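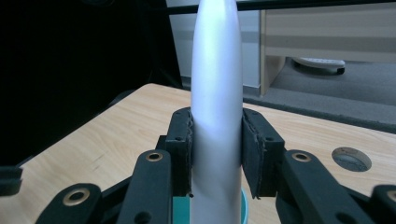
Oana Dobre
Secrétaire de séance, association Vudness

Compte rendu de la réunion du bureau, novembre

La séance est ouverte à 18 h 30 sous la présidence de Mme Catinca Olteanu. Le quorum est atteint. Le compte rendu de la séance précédente est adopté sans modification.

1. Salle Roussel
La mairie confirme la mise à disposition de la salle pour la saison de lecture publique. Les clés seront remises à la présidente contre signature. Le stationnement dans la cour reste interdit après 20 heures.

2. Situation financière
Le solde du compte courant s'élève à 945 euros. La facture de l'imprimerie Gesach, d'un montant de 534 euros, est approuvée et sera réglée avant la fin du mois. Mme Olteanu demande que les prochains devis soient transmis au bureau avant toute commande.

3. Fonds Pliker
Le bureau examine la proposition de don d'ouvrages de la famille Pliker. Deux membres souhaitent consulter l'inventaire avant acceptation. La décision est reportée.

4. Adhésions
Six nouvelles demandes sont acceptées à l'unanimité. Le montant de la cotisation est maintenu.

5. Questions diverses
Il est rappelé que les livres empruntés doivent être inscrits au registre.

La séance est levée à 20 h 10.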